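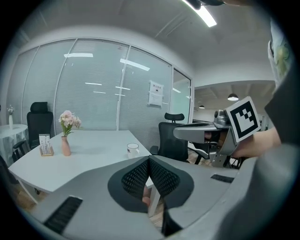
Figure 1. Two grippers, one with a square black-and-white marker.

Who Tells You Your Court Date Moved? Notice and Failure to Appear in Trinley Municipal Court
Ratih Goh and Leif Halvorsen
Law and Society, final project. Instructor: Milagros Espinoza
20 April 2021

1. The problem

Leif got a speeding ticket on the Sirolora bridge last August. He showed up at Trinley Municipal Court in a tie, waited two hours, and learned that his hearing had been moved to the previous afternoon. He had therefore failed to appear, in a tie. The clerk was very nice about it. The judge added a fee.

We wanted to know how often this happens to people who don't have a class project to put it in. Trinley hears traffic matters, city code violations and small criminal cases such as trespass and bad checks. When a defendant misses a hearing, the judge may issue a bench warrant, and the warrant stays open until somebody deals with it. Usually that somebody is an officer at the next traffic stop.

2. What we did

The court keeps its daily calendars in binders at the front counter. We were allowed to read them but not to copy them, so we took notes by hand for 2,000 cases. Ratih's notes are legible. Leif's were retyped by Ratih.

For each case we wrote down whether the hearing date had been changed, how notice of the change was sent, and whether the defendant came. We left out cases that ended before the first hearing. We also interviewed Noemi Obi, a defense attorney with an office on Manurung Street, and Sekar Lumbantobing, a deputy clerk who asked us to mention that the binders were not her idea.

3. What we found

Of the 2,000 cases, 1,350 kept their original date. The other 650 were moved at least once. In 240 of the moved cases the defendant did not appear on the new date.

Notice of a new date goes out by regular mail to the address on the citation. That address comes from the driver's license, and a driver's license is a record of where a person lived when they last stood in line for one. Returned envelopes are stapled inside the case file, where they can be found by anyone except the person they were sent to.

Ms. Obi told us that most of her clients with open warrants first heard about them from her. She can ask the judge to recall a warrant, and in her experience the request is granted if the client is standing next to her when she makes it. Clients without a lawyer have to file the same request themselves, on a form kept behind the counter. You have to ask for it by number. 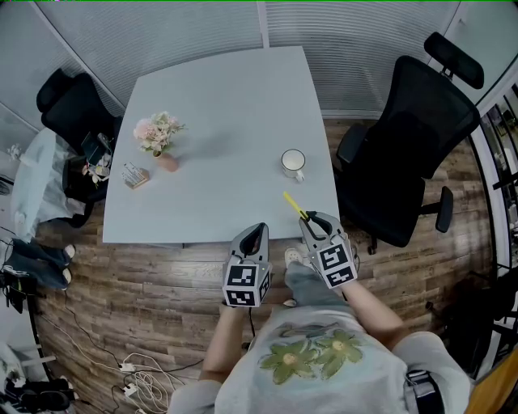
Can a person be arrested on a bench warrant for missing a traffic hearing?
It depends on what the judge ordered. In Trinley some warrants allow a cite and release with a new date, and others call for the person to be held until bail is posted.

4. Text reminders

The court bought a reminder system called Prareck, which sends a text message before each hearing. It works only if the citation includes a phone number. The citation form has no space for one. Officers who remember write it in the margin, and Ms. Lumbantobing types it in when she can read it.

We found 2 files in which a text had been sent about a changed date. Both defendants appeared. Professor Espinoza has asked us to state clearly that this is not a finding.

5. Limits

We read one court's calendars and can't speak for any other. We don't know why the 240 people stayed away, and some of them may have gotten the letter and had other plans. We also couldn't match every file to its warrant, as the warrant list is kept in a separate binder that was out at the time of our last visit.

6. Suggestions

Put a line for a phone number on the citation. Leave the warrant recall form on the counter where people can take one. When an envelope comes back unopened, tell the judge before the hearing.

Leif's fee was paid in full. The receipt was mailed to his old address.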